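Rapport de projet : Rester au chaud, petite histoire du vêtement matelassé

1. Comment le sujet nous est venu

Au départ, nous devions travailler sur l'isolation des bâtiments. Laine de verre, ouate de cellulose, ponts thermiques, tout était prêt ! Et puis en août, en rangeant nos notes de lecture, nous sommes tombés sur un passage qui comparait un mur isolé à un manteau, et c'est le manteau qui nous a passionnés. Notre professeure a accepté le changement à une condition : garder une partie expérimentale. On la trouvera au point 4.

La question de départ est très simple. Pourquoi coud-on ensemble deux tissus avec quelque chose de mou au milieu, et pourquoi retrouve-t-on cette idée dans des pays et à des époques aussi éloignés ?

2. Le principe

Ce qui tient chaud, c'est surtout l'air. Immobile, il conduit très mal la chaleur, et toute la ruse consiste à l'empêcher de bouger. La laine, le coton cardé, le duvet ou les fibres de polyester font tous ce travail en l'emprisonnant dans une multitude de petits espaces. Reste un problème de couturier : le garnissage a tendance à descendre. Au bout de quelque temps il s'accumule en bas, et les épaules ne sont plus protégées que par deux épaisseurs de tissu. Les coutures servent donc à le retenir par zones.

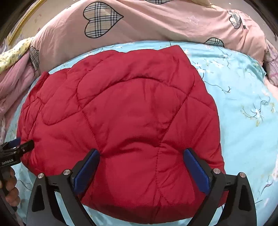

Fig. 1. Doudoune rouge matelassée, étalée à plat. Les coutures courbes délimitent de grands panneaux bombés.

Le revers de la médaille (et c'est la partie que nous avons préférée), c'est que chaque couture traversante écrase le garnissage. Le long du fil, il n'y a presque plus d'air, et la chaleur s'échappe. Beaucoup de coutures, le garnissage reste bien en place mais on multiplie les lignes froides ; peu de coutures, c'est l'inverse. Pour les vêtements de grand froid, on utilise parfois des cloisons intérieures en tissu, qui séparent les compartiments sans pincer les deux faces. Nous avons essayé d'en coudre une. Elle est de travers, mais elle tient !

3. Quelques étapes

Au Moyen Âge, les soldats européens portent le gambison, une veste rembourrée de laine, d'étoupe ou de couches de toile. Il amortit les coups, sous la maille ou tout seul, et il devait tenir drôlement chaud l'été. En Provence, on pique ensuite des jupons et des couvertures d'une finesse incroyable. Le boutis, où l'on glisse des mèches de coton entre deux étoffes déjà cousues pour faire ressortir le motif, nous a laissés sans voix quand nous en avons vu un de près.

En Asie centrale et en Chine, les manteaux ouatés de coton sont portés au quotidien. Au Japon, le hanten, veste courte et ouatée, se met encore à la maison en hiver. Le duvet, lui, s'impose dans les vêtements de montagne au XXe siècle, puis descend en ville. Nous aurions voulu consacrer dix pages à chacune de ces traditions et il a fallu couper, ce qui explique que la partie asiatique soit plus courte que prévu.

Notre plus belle trouvaille est un carnet de patrons de l'atelier Kılıçarslan, daté de 1918, que nous avons pu consulter chez une collectionneuse. On y voit un gilet piqué en losanges, avec dans la marge une colonne de calculs pour la quantité de coton. Il y a une erreur d'addition à la troisième ligne.
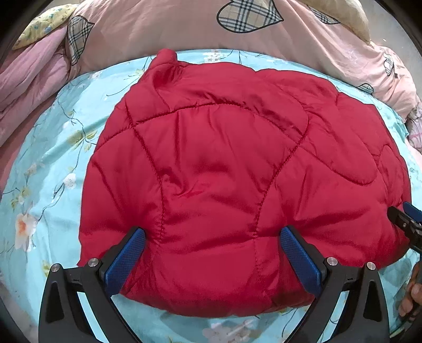

Karthikeyan Shetty et Shobha Chowdary
Rapport remis le 27 octobre 2022

4. L'expérience

Nous avons cousu trois manchons de même taille dans un tissu Leltex, garnis l'un de duvet, l'autre de ouate de polyester, le dernier de coton cardé. Dans chacun, une bouteille d'eau chaude de 700 ml, avec un thermomètre passé dans le bouchon. Relevé toutes les cinq minutes pendant une heure, dans la même pièce, fenêtres fermées.

Le duvet arrive premier, la ouate le suit de très près et le coton ferme la marche. Nous avons ensuite recommencé avec des manchons humides, et là, quel renversement ! Le duvet mouillé se met en paquets, il perd son volume et passe dernier. La ouate synthétique s'en sort nettement mieux.

Limites : notre garnissage n'était pas pesé assez finement (la balance Prisham du laboratoire n'affiche pas les dixièmes de gramme), et un des bouchons fuyait un peu. Nous avons refait la série concernée.

5. Ce que nous ferions ensuite

Comparer différents dessins de couture avec un même garnissage : lignes droites, losanges, grandes courbes. Le matériel existe déjà, il nous reste du tissu et une bobine entière de fil Prukska. Il faudrait aussi tester après lavage, car plusieurs lecteurs de notre brouillon nous ont posé la question et nous n'avons pas su répondre.

Les tableaux de mesures complets et le patron du manchon sont en annexe.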